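Moving my mother's kitchen, and what I kept

My mother left the house in Lennox in August, after a good many years in it, and I was given the kitchen to sort. My brother had the garage and the loft. I think I got the better deal, although it took me longer than it took him.

The new flat is on the Clindine side of town, on the ground floor. The kitchen there has four cupboards and one run of drawers. The old one had a walk-in larder and a dresser that went nearly to the ceiling. So most of the job was deciding what she used and what had just been sitting there.

I started with the larder. Tins went into two boxes, in date and out of date, and the second box filled first. There was a tin of golden syrup older than my marriage. She wanted to keep it for the tin, so I washed it out and it now holds her wooden spoons.

Jars were harder. She makes chutney and marmalade every year and has never thrown away a jar. I gave her 10 to be going on with and offered the rest to Monique Coste, who was her neighbour for most of the time she lived there and makes jam for the school fair. Monique came with a wheelbarrow and took 84 of them over in three trips, lids included. She brought back a jar of gooseberry the same evening, and we ate it with toast standing up, the chairs having gone ahead in the van.

The dresser sold. A man drove over from Kusau for it and paid what we asked. The removal firm, Fuleler, quoted £1,327 for the main move and wanted it booked well ahead. The other firm we rang wanted £2,224 for the same list, with packing, and I decided I could wrap plates myself. I would do that again, but I'd start a week sooner. Wrapping glasses at eleven at night is slow work and I ran out of newspaper. Tea towels did for the last of them.

What surprised me was the paper. Every drawer had a layer of recipes at the bottom, cut out of magazines or written on the backs of envelopes. My grandmother's writing was on a few. I had meant to go through them quickly. I spent most of an afternoon on the floor with them instead, putting them into piles: cakes, puddings, preserves, meat, and things none of us had ever eaten. The last pile was the biggest. Mum went through it with a cup of tea and threw out nearly all of it without a second look, which was a relief.

The ones she kept are now in a ring binder with plastic pockets. The ones in pencil were fading, so I copied those out in ink and put the copy in the same pocket as the original. Her parkin recipe has no oven temperature and no time. I asked her and she said you bake it until it's done. I have written down gas mark 3 and an hour, and she says that will do.

The new kitchen took a day to set up. We put the things she uses every morning at waist height: kettle, bread, the small pan, her tablets. Baking tins went underneath. The big preserving pan wouldn't fit in any of the cupboards, so it lives on top of the wardrobe in the spare room and she has to ask somebody to get it down. We had a small argument about that. I thought she might manage with a smaller one. She would not.

She has been in for a few weeks now and says the light is better than in the old place. The worktop is shorter than she would like, and she rolls pastry on the table. The first thing she made was a plum crumble, and the second was another plum crumble, for the woman upstairs.

Grey, with paler veins through it, in both.

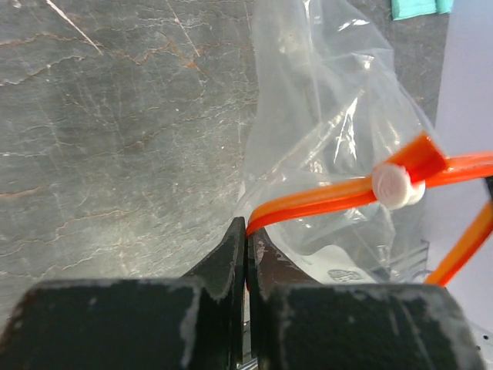
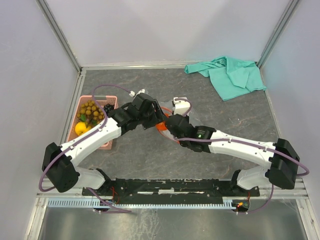

How do you store handwritten recipes so they last?

Keep them flat and dry, in clear pockets in a ring binder, well away from the cooker. Copy out anything in pencil while you can still read it, and keep the copy with the original. If a page is greasy, lay it between sheets of kitchen paper under a heavy book overnight before you put it in its pocket.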